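Search the guide
Enter a keyword Go

Section 4: Adding a partner company to your Claketti account

I wrote this part after helping Egilsson link its books with Wernutach, so it follows the order that worked for us. Set aside 18 minutes or so and have both firms' registration papers handy.

1. Sign in as the account owner and open Partners.
2. Click Add company and type the registered name exactly as it appears on the papers. Trading names won't match (I tried!).
3. Enter the share each firm holds in the other. If there's no cross-holding, put 0 – don't leave it blank.
4. Choose who can approve joint orders. You can name up to 10 people.

Note: the partner gets an email with a link. Until they accept, you'll see Pending next to their name and you can't post any shared costs. 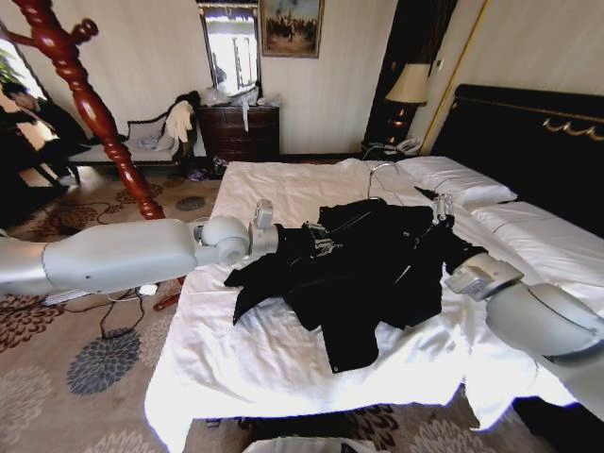

Black garment and wire hanger on a white sheet.

5. Once they've accepted, open Shared costs and pick a split. I always start with an even one and change it later.
6. Press Save, then run the test report. If you get error 101, the two firms are using different currencies, so go to Settings and pick one for joint work.

Caution: removing a partner wipes the draft orders you've made together. Export them first – I lost a whole January's worth that way and had to type the lot in again.

If you're stuck on voting rights, skip to the next section, where I go through the Feken set-up line by line.

Related sections
Changing the account owner
Voting rights and joint boards
Closing a shared ledger

Guide by Baldur Sveinbjörnsson | Updated April 2022 | Contact | Back to top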